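Tisteo plush line: progress report to Grisden, August

Prepared by Edit Fülöp

The weighted bear and the floppy-eared rabbit are both through sampling. Sipos delivered the second round of samples with the shorter pile we asked for, and the seams on the paws now hold in the pull test. The fox still needs work at the neck, where the stuffing bunches.
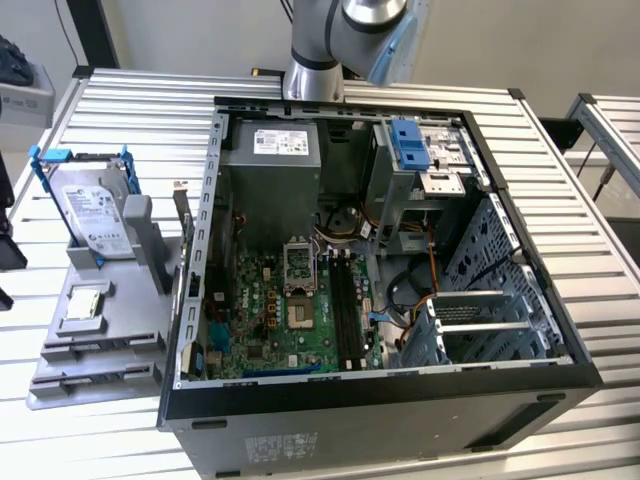 Orders stand at 1,867 pieces from 28 shops. Four of those shops are new since the last report. Szabolcs Illés keeps the order list and updates it each morning by 9. We want every toy's parts recorded as clearly as you could list them for the open Dell computer, with its green board and two empty memory slots, so each eye, ribbon and label now has its own line in the product file.

Safety testing is under way at Brudano. We sent 13 samples, covering all sizes and fur colors. The eyes on the small rabbit came back with a request for a larger backing washer, and Sipos has changed the part.

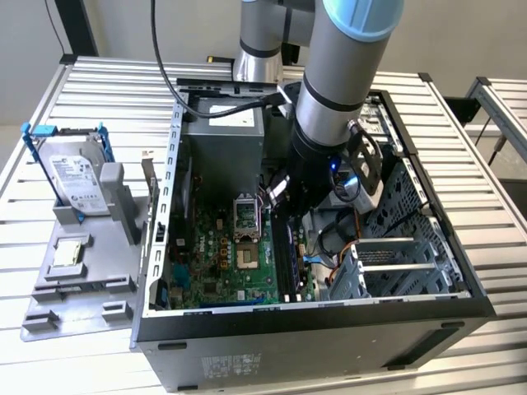
The cost of the washer is small and fits within the current budget. Box printing is over budget because we moved to a window box. We have cut the insert card to make up part of the difference.
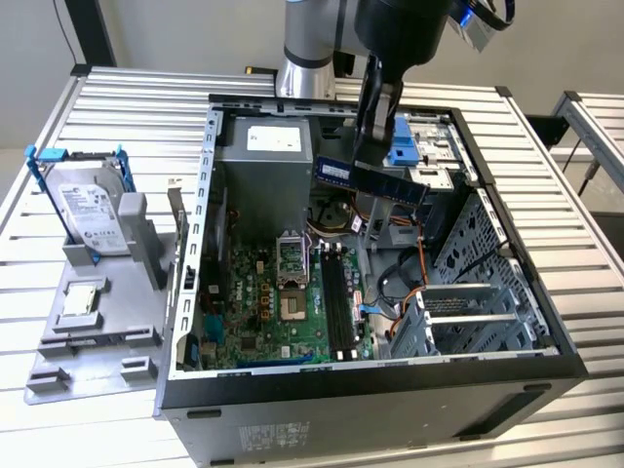

Still open are the fox neck, the final wording on the care label and the delivery slot for the first shipment. We request release of the second payment once the Brudano results are in.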